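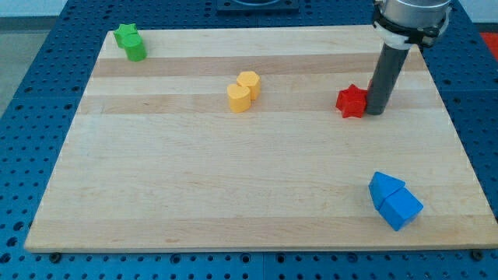 Colored blocks on a maple board, blue worktable underneath.

Section 4: Raising and sorting larvae for wing disc work

Last revised 08/07/2026 by Harsh Bhatia

You should have the incubator set up by now (Section 3) and your fly stocks flipped into fresh food. If you haven't done that, go back and do it first, I'll wait. Everything in this section assumes your parents are young, fat and laying well. Old mothers lay slowly and you end up with larvae of five different ages in one vial, which will ruin your week.

I wrote this for new people in our lab, but the folks down the hall have started using it too, so I've tried to take out the parts that only made sense with my handwriting in the margin. If you find one I missed, tell me!

4.1 What you need

Egg-laying cages with mesh tops
Grape juice agar plates, fresh that week
Yeast paste (dry baker's yeast and water, mixed to the thickness of peanut butter)
A soft paintbrush, the cheap kind
Food vials, labeled before you start
Forceps, two pairs, tips checked under the scope
PBS, kept on ice
The Mosik dissecting scope, or the old Cloutier if somebody beat you to the Mosik

A word on the two scopes. The Mosik has the better light, but its focus knob drifts downward if you leave it alone, so snug the tension ring before you sit down. The Cloutier is dim and as solid as a rock. I did my whole first year on it and my discs came out fine.

4.2 Timed egg collection

1. Move your adults into a cage the evening before. They sulk for a few hours after any move and won't lay much.

2. Put a grape plate on the bottom with a small dab of yeast paste in the middle. Small! A big blob turns into a swamp and the females get stuck in it.

3. In the morning, throw that first plate away. Females hold on to fertilized eggs when they're unhappy, so the first plate is always a mix of ages.

4. Put on a new plate and start your timer. I use a two-hour window for growth experiments. Four hours is okay if you're only practicing dissections.

5. Swap the plate out, write the start and end times on the lid AND the base, and put it at 25 degrees.

Note: Lids wander. I once had a stack of plates where every lid was labeled beautifully and none of the bases were, and then the stack got knocked over. You can guess the rest.

4.3 Moving larvae to vials

1. The next day, clear away anything that hatched early, then come back one hour later and pick the new first instars with the damp brush. They'll cling to the bristles if you roll the brush a little as you lift.

2. Put the same number in every vial. I use 30. Crowding changes how fast the larvae grow, how big they end up, and how much sugar and fat they're carrying, and if you're measuring metabolism then you've just measured crowding.

3. Check that the food surface is soft. If it has a skin on it, rough it up with a clean toothpick so the little guys can dig in.

4. Plug the vials and put them back at 25 degrees, away from the fan.

Caution: Don't put vials on the top shelf of the Brutura incubator. It runs warm up there. The display will tell you 25 with a perfectly straight face, and your top-shelf larvae will be wandering half a day before everybody else's. Use the middle shelf and keep a thermometer in a vial of water next to your samples.

4.4 Picking the right stage

For most of what we do you want late third instar larvae, after they've put on their size but before they leave the food and start climbing the glass. Early third instars have smaller discs that are a real pain to find. Wanderers are easy to find and easy to dissect (which is why everybody learns on them), but their discs are winding down, and a growth signal you'd see clearly half a day earlier may be faint by then.

Look at the spiracles if you're unsure about the instar. Second instar front spiracles look like little clubs, and third instar ones open out like fingers on a hand. It takes a few tries before you trust your eyes.

Keep sexes apart if size matters in your experiment. Males have a pair of clear ovals you can see through the body wall, toward the back. Females are bigger at the same age and so are their discs.

4.5 Dissecting the discs

1. Rinse the larvae twice in cold PBS. Food bits under the scope look a lot like tissue when you're tired.

2. Hold the larva at the middle with one pair of forceps and grab the mouth hooks with the other.

3. Tear it in half gently and throw out the back half.

4. Push the mouth hooks inward so the front half turns inside out, like a sock. Go slowly here. If it resists, you're probably pinching the cuticle.

5. Clear away the fat body and gut. Leave the discs attached to the carcass for fixing and staining, because loose discs vanish down pipettes.

6. Move the carcasses to fix within 15 minutes of the first tear. For glucose uptake or ATP sensor work you skip fixing completely and go straight to Section 6, and you want to be even quicker.

Note: The wing disc sits next to the main tracheal branch, along with the haltere disc and the third leg disc. The wing disc is the big one, shaped a bit like a teardrop. If you've pulled out something round and flat from up near the brain, you've got an eye disc. Very nice, put it back.

4.6 Spinning down samples

If you're collecting discs for a lysate, spin at 700 g for two minutes to settle them, take off the PBS, and add your buffer. Some older protocols in our binder say 2000 g. I've tried it and the discs get smeared up the side of the tube, so please ignore those pages (I keep meaning to pull them out). Use low-bind tubes. The Skinska ones in drawer 11 are good, and the refill order goes on the sheet taped inside the same drawer.

4.7 If things go wrong

Very few eggs: your yeast paste is dried out, or your females are old. Try fresh paste first, it's cheaper than new flies.

Larvae all different sizes: the egg window was too long, or you skipped the throwaway plate.

Larvae drowning in the vial: too much liquid on the food. Let new vials air out under cheesecloth overnight.

Discs torn every time: check your forceps. Bent tips catch on everything, and you can't feel it. There's a sharpening stone beside the sink, and step-by-step instructions for using it are in Section 9.

Controls growing slowly: look at the food batch number before you blame the genotype. Batch 113 was low on yeast and slowed down every stock in the lab, mine included, and I spent most of a July repeating work that had been fine.

Go on to Section 5 for fixing and antibody staining.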